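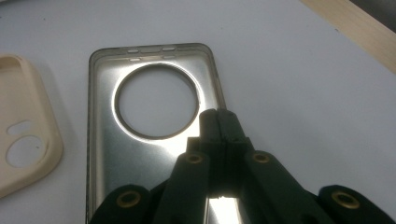 Phone Case Sorting and Packing: Project Report
Group 8, Product Handling Workshop
Karla Ocampo, Alaric Begay, Nuno Seixas
Supervisor: Bernadette Nguyen-Tran
Submitted 13/01/2025

1. Background

The workshop store received a mixed lot of used and surplus phone cases from Kellmont, a local repair shop that was closing its accessories counter. The lot arrived in open cartons with no list. The cases were to be sorted by type, checked for damage, and packed so that other groups could draw material for the spring term. Our group was given the sorting method, the table layout and the packing plan.

2. Scope

The report covers cases only. Chargers, cables and screen films found in the same cartons were set aside and passed to Abbas Ansari, who manages the store. We did not try to match cases to phone models. Model matching would have needed sample phones, and the workshop has very few.

3. Sorting classes

Class A: metal and metal-look cases with a stiff back and a raised rim.
Class B: soft molded cases, thick wall, matte surface.
Class C: clear or tinted hard plastic.
Class D: folding covers and anything with a flap.

Class A and Class B were the hardest to store together. A brushed-metal back shows scratches easily, and grit caught on a soft case is enough to mark it. The metal and cream cases at the head of the report show the difference in form. The metal one is a shallow tray with rounded corners, a thin rim and one large round opening in the back, set in a raised metallic ring. The cream one appears to be a soft molding with thicker walls, and its back has a small horizontal oval opening as well as a larger round one.

We first planned to sort by back openings alone. This was dropped after the first carton. Cases with similar openings often differed in wall thickness, and wall thickness decides how many fit in a tray. Openings were kept as a second key inside each class.

4. Table layout

Sorting was done on a white tabletop. Dark cases and damaged rims are easy to see against white, and the white also shows through any hole that goes fully through a back plate. The drawback is glare. Polished metal reflects the overhead lights, and fine scratches disappear in the bright patches. We tilted each Class A case by hand and looked along the surface before grading it.

Unsorted cases entered from the left and graded cases left on the right. The first layout had the reject box in the middle, where it was knocked twice. It was moved to a stool.

5. Procedure

Each case was taken from the carton, wiped with a dry cloth, checked at the rim, checked at the back and placed in a class tray. Time allowed was 30 seconds per case. Class D regularly went over this limit. Rim checks were done with the case upright, since small cracks tend to start near the button slots.

Cases with a cracked rim, a loose ring or a torn corner were rejected. Light surface wear was accepted and noted on the tray card.

6. Results

The lot came to 1660 cases, worked through between November and the end of term. Roughly 90 were rejected, most of them from Class C. Two cartons had to be sorted again because the tray cards for A and C were switched.

Class A was packed flat in Groditz divider trays with a paper sheet between layers. Class B was packed on edge without sheets. Nested packing saved space in Class B but left some walls bent after a week, and those trays were repacked.

7. Open points

The paper sheets slide when a tray is carried at an angle. Thin foam should be tested. A diffuser over the sorting table would reduce glare on Class A. The tray cards need a color code for each class. Remaining divider trays are on the lower shelf of the store, and the count sheet is with Alaric Begay.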